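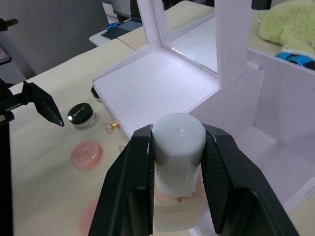 *Foam board, a mirror panel and a bottle and jars waiting for a home.*

I've been through 3 makeup organizers in two years, and every one of them was designed by somebody who owns exactly one lipstick. The last was a Lodix acrylic tower (very pretty, very tippy!) and it went to my sister in February. So this time I went with white foam board, a knife and a glue gun, and I built the thing around what I own.

The front is a shallow tray with low walls, and I love it more than I expected to. Jars go there. I have a weakness for little round ones with glossy black lids, and in a deep drawer they all look the same from above – I once put foot balm on my face for a week. The taller compartment on the right is for anything that stands up straight. Squarish bottles, like the pale beige one with the rounded gray cap, are a dream to store, they just line up and behave.

The mirror-like panel at the back was a splurge, if you can call it that. My whole pile of supplies came to 41 dollars at Bustamante, the craft place on my block, and that included extra board for the walls I cut crooked (two of them, plus one I sat on).

If you try it, measure your tallest bottle with the cap on. I measured mine with the cap off, and spent an evening prying up a shelf I'd glued down far too well.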